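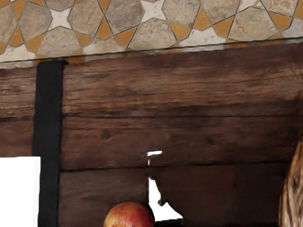

Final report - simulated table clearing, robotics project class

Our group had to write a program that puts the objects on a table into a basket, using two arms in simulation. We named the project Nunder. The task list gave us 20 object layouts. We ran 1156 attempts in total and 479 of them ended with every object in the basket.

Most of our time in March went into grasp points. Round things like the apple rolled when the fingers closed off center, so we lowered the approach and slowed the last part of the move. The second problem was the basket handles. Our planner treated the basket as a plain oval and the arm kept hitting them.
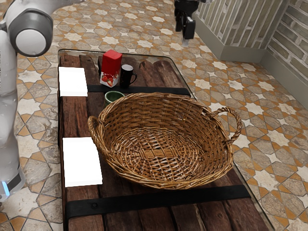
Eda asked in the review whether we had tried adding the handles as separate collision shapes before changing the planner. We had not. We did it the next week - two bent tubes, one per side - and handle hits dropped to 91 over the remaining runs.

Still open: the mug. Our grasp only works when its handle points away from the arm. The code and the run logs are in the class folder under Nunder, with the settings for each layout.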